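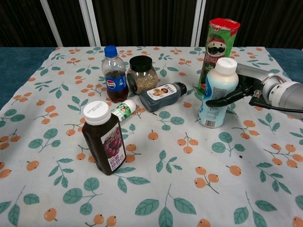

Home | The Kit | Pricing | FAQ | Forum | Contact

Tular Arm Kit: Your Questions

I'm Glenys Doolan and I look after support for the Tular kit at Vanulent. I answer most of the emails, so I've got a pretty good idea of what people want to know before they order. If yours isn't covered, write to me and I'll probably add it!

What do I get for my money?

The arm, the hand, the control box, all the cables, and the tabletop practice course that Hortensia Quispe wrote for us. You need to bring your own table and your own laptop. The base kit is $1052 a month on a 16-month plan, and yes, you can pay the lot up front if you'd like one less bill (email me for that price, it changes).

What kind of things can it pick up?

Groceries are where everybody starts, and it's where we start too. Drink bottles, jars with lids, chip cans, sauce bottles. The course begins with upright bottles that have a bit of shoulder to them, then moves on to ones lying on their sides, which are a good deal harder — the hand has to come in at a different angle and you'll want to slow everything down.

Do I need to clear the table first?

Nope. Lesson one uses a single bottle, but from lesson two on you're working with a group of things bunched together, some standing and some tipped over. My own kitchen counter looks like that most evenings, so I'm glad we train for it.

Will a patterned tablecloth confuse it?

I get this one a lot! We run our grocery lessons on a cloth with little orange fruits and green leaves all over it, and you're welcome to use whatever you have at home. Pull it fairly smooth before you begin. I'd skip anything shiny, like vinyl, under a bright ceiling light.

How close together can the items be?

Leave enough room for the fingers to get around the thing you're after. With a bottle standing right by a tall can, one finger may end up near the base of the can, so I like to set the approach from the open side and let the hand close slowly.
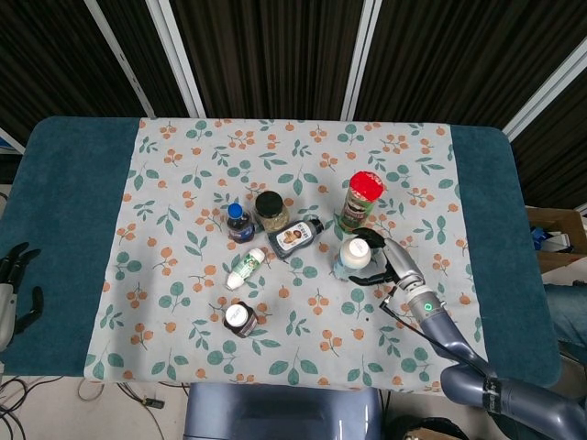 Can I use two arms?

You can, with the Selbridge add-on. Order it at the same time as the base kit if you can, because fitting it later means taking the control box apart (Thanakorn Ruangrit will talk you through it by phone, and he's very patient).

How long does setup take?

Give yourself 80 minutes the first time. Most of that is cables. Please tie them back and keep them away from your feet — I say this as a person who has tripped.

What if I break a finger?

One of the hand's, I hope you mean. Spares ship from our Sukprasert depot and cost $80 each, and you swap them with the small hex key in the lid of the case.

Can I try before I buy?

Sure can. We have open afternoons all through April, starting at 2:30. Bring a jar or a bottle from home and we'll have a go at it together.

This site uses cookies to remember your region and your cart. Accept all | Manage settings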